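An afternoon at the Landeg lab open day

So I finally made it out to Landeg in August, and the part I liked best was a back room full of laptops! The big hall had the crowds and the free coffee, but the planning software people were tucked away behind it.

Csenge Veres ran the demo and let me poke at everything (brave of her). Their planner is called Celtarwood, and it picks a grasp in two steps. First it comes up with 100 candidate poses from the camera view, then it throws out any that would bump a tray rim, and usually 20 or so make it through. You can watch the rejected ones turn gray on the screen, and I could have stared at that for an hour.

I asked what trips it up, and she said clear plastic, right away. The depth readings go patchy, so they added a second check that looks only at the outline. Version 6 guessed, version 7 asks for another view and waits. I like software that admits it isn't sure!

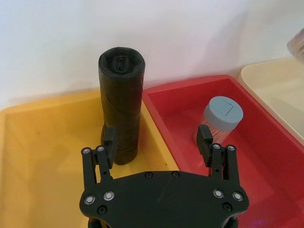
Wrist view at the sorting station: fingers open, black roll on the left, clear jar with the gray lid in the red tray.

She also showed me the log viewer, where you can scrub back through a plan and see why each pose got its score. I want that for my own little arm at home, badly. I missed the last shuttle to Zistville because of it and walked back to the station with a bag full of stickers.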